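# About Hudex

Hudex collects, sorts and recirculates used paperbacks from a ground-floor unit in Brurkside. We supply reading rooms, language classes and small school libraries. The stock is mixed by design: Chinese classics, English-language novels, study editions and series titles all pass through the same benches.

## How books arrive

Books are accepted in bags or boxes. Bags are preferred for small lots – they can be hung, tagged and carried by one person. Each lot receives a paper tag with the date of intake and keeps that tag until it has been sorted. The intake shelves hold some 1000 books at a time.

## Sorting and grading

Every book is checked for loose pages, damp and writing in the margins. We use two grades. Grade A books go out as they are. Grade B books have worn corners, frayed edges or faded spines, but the text is complete and readable.

Language is recorded at the same step, along with the series name where one is printed on the spine.

## Packing

Orders are packed in lots of up to 25. Small orders go into plain bags with the books upright and the spines facing up, so that titles can be checked against the list without unpacking.
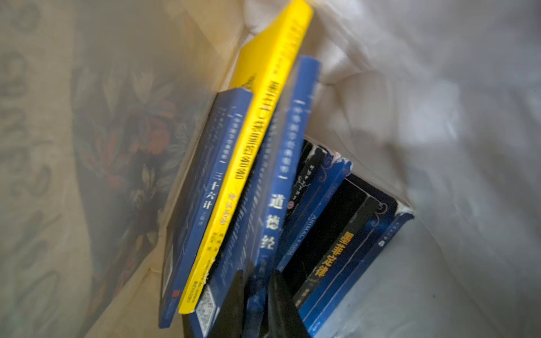

Larger orders are boxed flat, heaviest at the bottom. Languages are not separated unless the customer asks. A class set of the Tao Te Ching and a single English novel can share a box if both are on the same order.

## Systems and sites

The catalog runs on Faltance, our own stock list, which was rebuilt last June. Overflow stock is kept at the Negri store – allow two extra working days for anything listed there.

Page last revised 3 Apr 2019.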